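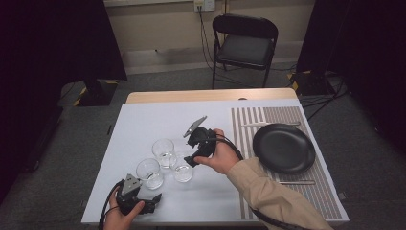

Zarnari had its open day in Merndale on 23 August 2023, and I went over after lunch. I'd signed up for the 3 o'clock group, 16 people, most of them from Kiều and a few students.

The demonstration was table setting. You hold a gripper in each hand and move the glasses and the plate with those instead of your fingers. The recordings are used to teach a robot arm the same job. They told us they had 2668 recordings so far and had wanted 2000 by the end of December, so they are well ahead.

I got a turn. The grippers are heavier than I expected and my wrists were sore by the end. Glasses are hard. You have to come in low and square, and you can't feel how hard you're squeezing.
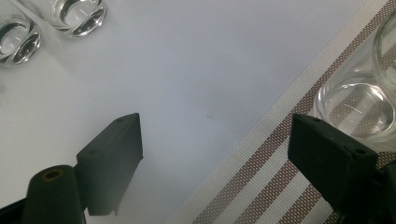 Tamer Rizk said the plates had given him more trouble than the glasses, and that he would have liked to see the arm do a full table on its own. The arm was only shown on video. They plan to bring it to Fledeno in December, and I've put my name down.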